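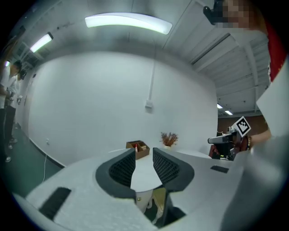 Our check-in staff are still asking connecting passengers to pay again for bags they bought with their tickets, and we would like to know whether this is the same fault that was closed in the spring or a new one.

May
By Halteris Service Desk, Airline Distribution

Reporting party: Fogh, passenger services
Other parties: Trover (feeder carrier), Hukitz (message gateway)
Product: Halteris reservations, prepaid extras
Priority: High
Status: Resolved, under observation

Summary of the fault

Fogh sells long haul tickets that begin with a short Trover flight. Passengers may buy a checked bag for the whole trip at the time of booking. For certain bookings, the bag appears as paid on the long haul flight and as unpaid on the Trover flight. The Trover check-in screen then asks for payment, and the agent cannot print a bag tag until payment is taken or a supervisor code is entered.

The ticket cited in the report above was reopened and then closed again as a duplicate of this one. The earlier fault concerned bags bought after booking through the Fogh website. The present fault affects bags bought at the time of booking and was found to have a separate cause.

Bookings affected

Fogh supplied 17 booking references. The service desk reproduced the fault on all but one of them. The remaining reference had been canceled by the passenger before review and was set aside.

Every affected booking had been changed at least once by a schedule message from Trover. Bookings with no schedule change displayed the bag correctly on both flights.

Log of work

First line. Confirmed that payment records at Fogh were complete and that the electronic document for the bag was open for use on both flights. Asked Fogh to instruct stations to accept the receipt shown in the passenger's confirmation email as proof of payment. Trover stations do not report to Fogh, and the instruction had to be issued a second time by Trover's own operations office. Some stations did not receive it until Sunday.

First line. Cleared and rebuilt the booking display for three references at Fogh's request. The bag appeared as paid for a short period and then returned to unpaid. Rebuilding the display is therefore not a workaround, and stations should not request it.

Second line. Compared the booking history before and after a schedule message. When Trover retimes a flight, the old flight is removed from the booking and the new one is added. Halteris then moves the seat, meal and bag to the new flight. The seat and meal moved correctly. The bag moved within Halteris, but no confirmation of the move was recorded from Trover.

Second line. Requested message traces from Hukitz. The gateway had accepted the bag message and passed it on. Trover had rejected it on arrival. The rejection was returned to Hukitz, where it was filed as a notice instead of an error, and for that reason it never reached the Halteris work queue.
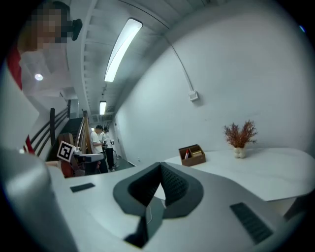
Attachment 2. Gripper, with white ceiling and walls beyond.

Second line. Reviewed the text of the rejection with Trover. Trover's system allows a flight number field of a fixed length and expects the number to be filled with leading zeros. Original sale messages were sent in that form. Messages created after a schedule change were sent without the zeros. Trover treated the flight as unknown and declined the bag.

Third line. Found that the zeros are added by a formatting step that runs at the time of sale. The step was not included in the schedule change process when that process was rewritten. The seat and meal messages use an older route that adds the zeros by itself — this accounts for the difference noted earlier.

Third line. Prepared a correction and loaded it to the test system. Trover asked for a volume test before release, as its own schedule changes tend to arrive in large groups. A batch of 1,000 test bookings was retimed. All bag messages were accepted. Trover asked that the test be repeated with bookings holding more than one bag, and that test was also accepted.

Third line. Correction released to live service. Hukitz separately changed the filing rule so that a rejected bag message is returned to the sender as an error.

Repair of existing bookings

The correction applies only to schedule changes processed after release. Bookings already in the faulty state must be repaired by resending the bag message. The service desk has run the repair for all Fogh bookings with future travel dates. Eight bookings could not be repaired automatically because a station had already collected a second payment. These have been passed to Fogh for refund and should not be altered until the refund has been posted.

Action required from Fogh

Please confirm when the refunds are complete. Please also advise whether any tickets sold through travel agencies carry the bag on a separate booking reference. Such bookings were not part of the repair and would need to be listed by Fogh.

Action required from Trover

Please keep the supervisor code available to check-in agents until this ticket is closed. Use of the code should be noted in the booking with the words PREPAID BAG — OTHER CARRIER, so that it is not billed at month end.

Remarks from the reporting party

Fogh has asked why a fault of this kind was not detected sooner, given that the two carriers have sold through tickets for several seasons. The service desk notes that the schedule change process was replaced only recently, and that testing at the time covered flights operated by Fogh alone. Partner flights have been added to the standard test list. Fogh has also asked whether paid priority boarding could be affected in the same way. That product is not sold on Trover flights and was not examined.

The ticket will stay under observation until the next Trover schedule load has been processed. Stations that see an unpaid bag on a prepaid booking in the meantime should add the booking reference to this ticket and should not open a new one.

Related items
Prepaid bag missing after website purchase (Fogh) — closed
Hukitz gateway: notice and error codes for partner messages
Trover schedule load: what stations should expect
Seat map not shown on connecting flights — open
Refund of duplicate bag charges: procedure for carriers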